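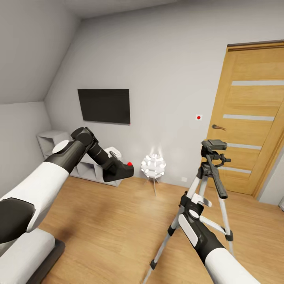
Low white shelf under the sloped ceiling

Bornico R2 indoor trainer, after one winter

I bought the Bornico R2 in December, when the roads in my area became too icy for the thin tires. Before it I had a simple trainer from Botumel, the kind where the rear wheel presses on a roller. It was loud and it ate one tire per season, so I wanted a direct drive model, where you take the rear wheel off and put the bike on the cassette of the trainer.

The price was 244 in a sale, without the cassette. This is cheap for this type. The box came on Wednesday and I needed 52 minutes to put everything together, mostly for the reason that the legs have four screws which look the same but are not. The paper manual does not mention it. Liam Staniforth wrote the correct order in the comments under my last review, thank you for this.

The ride feeling is good. The flywheel is not heavy, so in very low gears it feels a little like pedaling in sand, but from a normal cadence upward it is smooth. On steep virtual climbs it stops getting harder at 14 percent. I am a slow climber and for me it is enough. Eduardo Rebelo from our club has the same model and he complains about it every week, but he weighs less than my dog and likes the mountains.

Noise: I measured 73 decibels with my phone in a hard sprint, standing next to the trainer. In easy riding the chain is louder than the motor. My neighbor downstairs did not say anything yet.

What I do not like is the calibration. You must ride ten minutes, then accelerate, then let it roll out, and the app from Bornico loses the connection in maybe every third try. With my old Ulard head unit the connection was stable all winter, so I think the fault is in the app. Compared with my power pedals the trainer shows a bit too much, around six watts, and this difference stays the same, so I can live with it.

The feet are hard plastic and they slide on a smooth floor. Buy a mat.

I give four from five. If you only ride short intervals from time to time, the old roller type is still fine. For long base rides I would not go back.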